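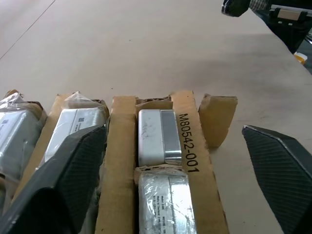
Kobzar Finger Set, for small parallel grippers

Sold as a pair, with screws and one spare pad strip

We started making these for our own arm at the Clarkholm shared workshop, and after enough people stopped at the bench to ask where we'd bought them, Leena Halonen drew up a proper version and we've been selling them from the back room ever since! They're long, pointed fingers meant for reaching down into divided boxes and picking out one thing without dragging its neighbor along, a job that stubby stock fingers made miserable for us all last January.

Each finger is 103 mm from mounting face to tip and the pair weighs nearly 40 grams, so even a modest hobby servo should carry them happily. The mounting plate takes 2 screws per finger. Snug them by hand first, close the gripper gently to see that the tips meet, then tighten (a drop of thread locker is nice if your arm runs for hours).

If you pick a lot of things in slippery plastic wrap, please use the pad strip, and slow your closing speed a bit. Maarten Brouwer keeps his at half and swears by it.

Fits the Wosov wrist plate, old and new. For anything else, send us your hole spacing and Yolanda will write back, usually the same evening.

Pickup at the workshop or by mail.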